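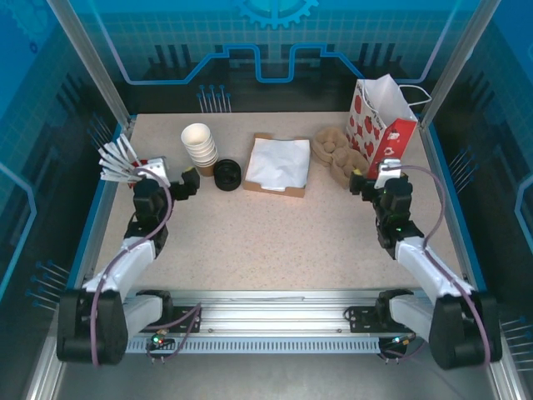 Posted by the keeper of this diary
November, a little after 9 p.m.
Filed under: coffee, grudges

Day five of the no-coffee month, and I still don't believe in it.

I should put down why I'm doing it, because in a few weeks I will have forgotten and will be telling people it was for my health. It was for a bet with myself. I added up the Markitz receipts in the glove box and they came to 267 dollars, and those were only the ones I hadn't thrown away. Paper cup, plastic lid, out the door, every weekday for I don't know how long. I sat in the car and looked at the number and thought, fine, a month off, let's see who misses whom.

The websites say that by now I should be sleeping like a child. I went to bed at ten last night and at one I was lying there working out whether the gutters would last another winter. The same websites say the headache goes by day three. Mine showed up on day two, took a nap during the afternoon of day three, and was back for dinner. I have read a dozen of these "what happens when you quit" pages now and they all seem to be copied from one page, which I would like to find, so I can see who wrote it and what they were selling.

Probably tea. I bought the tea. It's a roasted root thing called Brarkico that comes in a tin and is supposed to taste "remarkably close" to coffee. It tastes like the tin. I gave it a fair try, two mugs on the first morning, one with milk and one without, and the one with milk was worse. The tin claims 129 cups. I've had four and I can't see who is going to drink the rest. My sister-in-law says you have to get used to it. You have to get used to a stone in your shoe too.

Work was slow. The rain came in sideways after lunch and the lights dipped twice, and everyone looked up at the ceiling the way people do. At three there was the usual walk over to Aydoğan for cups and something sweet, and I went along because staying behind felt like making a point. I ordered hot water with lemon. The girl at the counter asked what size and then charged me for a large. I paid it. I would like it written down somewhere that I paid nearly two dollars for hot water with a lid on it.

I'll admit the smell in there got to me. I had been telling people that what I'd miss was the caffeine and it isn't that so much. I stood by the sugar and thought about my father's kitchen, the percolator knocking away on the back burner and the radio on low, and him not saying a word until the second cup. He drank it all day and up until he went to bed, and slept fine, and would have had no patience at all for this month of mine. He didn't hold with giving things up. He thought Lent was for people who'd run out of other hobbies.

Had an argument over it at dinner, if you can call it an argument when only one side is interested. The other side said I already seemed calmer. I said calmer than what? Than last week, apparently. I asked for a specific instance. None was offered. I think people expect you to be calmer and so they see it, and if I'd been secretly drinking a pot a day they would have said the same. I half want to test that. It would mean drinking a pot a day.

What I do grant, and this is as far as I'll go, is that the mornings have more room in them. There's the ten minutes in line at Markitz that I don't spend, plus the detour, which on Pendance Road with the lane closed is no small thing. They have had that lane coned off since summer and I have yet to see a person standing in it with a shovel. So I've been getting in early and sitting in the car with the heat on. I read eleven pages of a library book today. It's about the Erie Canal and I can't say I'm enjoying it, but I wouldn't have read them otherwise.

The money part I have doubts about. According to the calculator on one of those sites I'll save around 700 dollars a year, which assumes that a person who doesn't buy coffee buys nothing else. Since the start of the month I have bought the tin, a second kind of tea in bags that I haven't opened, the hot water, two packs of gum, and a cinnamon roll on day two that I ate in the parking lot, when I wasn't feeling my best. I haven't added it up. I know roughly what it would say.

Also there's the matter of the mug. I dug the big green one out from behind the mixing bowls, on the theory that if I do go back I'll make it at home and carry it in, and skip the paper and plastic altogether. It has a chip on the rim exactly where you'd drink from if you're right-handed. I turned it around and used it left-handed all evening and got tea on my sleeve. I could buy a new one, and I looked at a few, and the decent ones with a lid that closes cost as much as a week of the stuff I'm meant to be saving on. They all promise to keep a drink hot for twelve hours. I have never wanted a drink to be hot for twelve hours.

Headache now is about a four out of ten. I was going to keep a proper chart of it, with the times, and then left the chart at work. I'd put it at six this morning, a three after the cinnamon toast, back up when the rain started. I notice it drops whenever I've eaten something with sugar on it, and I'm not going to look into that any further.

Tomorrow there's the dentist at half past eight, who is going to ask whether I've cut down on coffee, as he has every visit for years, and for once I'll be able to say yes. I expect he'll find something else. Last time it was the way I hold the brush.

Gutters: call the man back. Library book is due on the 20th, renew it or give up. Buy bread, the seeded one, and look at the price of filters while I'm in that aisle. Just look.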